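Notes for session 2: praying when you're tired
Demholm evening course, spring term

Hello all, these are my notes from the talk, tidied up a bit for those who missed it (half of you had that January cold!).

We started with Psalm 63, read aloud twice, slowly. I asked what the writer is thirsty for and we had a good long silence, then everybody talked at once. Eluned Dafis pointed out that he's in a dry place and praying anyway, and I've been chewing on that ever since.

My main point was that short prayers count. If you can only manage the Lord's Prayer at the kitchen sink, say it at the sink. I spent years feeling guilty about my 50 minutes that never happened.

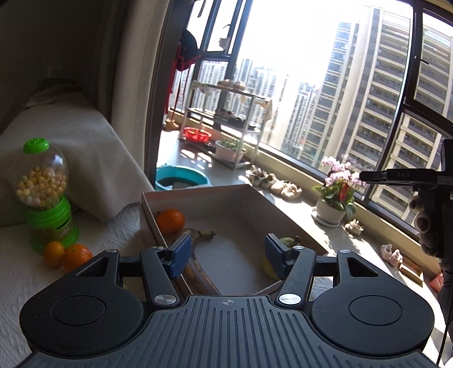 Thankfulness is where I'd begin on a flat day, and I mean small, particular thanks. "Thank you for everything" slides straight past me. One mandarin in the corner of a cardboard box, bright orange, is plenty to be going on with – say thank you for that and see what comes next.

For next time: read Luke 11, verses 1 to 13, and pages 29 onwards in the Bowen booklet. Bring a pen. We start at 7.30, tea beforehand.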